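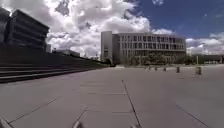 Piano questions I get asked a lot

2 min read

Do you teach complete beginners?

Yes, and I love it! My oldest beginner started at seventy-odd with a keyboard her grandson had outgrown, and she now plays Satie very slowly and very well. I take children from the age of seven.

Do I need a real piano at home?

Not to start with. A digital one with weighted keys is fine for the first couple of years. If you do want an acoustic, talk to Ignacio Nguyen-Tran at Zeman (he tunes mine, and he's talked me out of two bad uprights).

How long is a lesson?

Forty minutes for adults, half an hour for little ones. I teach from 11 in the morning and the last slot finishes at 9, though evenings fill up fast in September.

I can read music but I freeze when anyone listens. Can you help?

I was exactly the same at college, so yes. We start small – you play for me, then for one other pupil, then perhaps at the Atia Room, where the audience is mostly parents and they clap at anything.
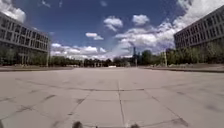

Paving slabs and joints, looking along the square.

When is the next pupils' concert?

Early evening, end of term. We had 21 players last time and it overran horribly, so I'm splitting it into two halves with tea between. Clementina Patrício is singing with us again, and she's bringing some Portuguese songs I've been practising like mad.

Do you play for weddings?

I do, with 4 months' notice if you can manage it. Please check whether the venue has a piano and when it was last tuned!

Can I bring my own pieces?

Please do. Film themes, hymns, your dad's old dance tunes, whatever you like.

Contact | © Olov Piano Lessons | Back to top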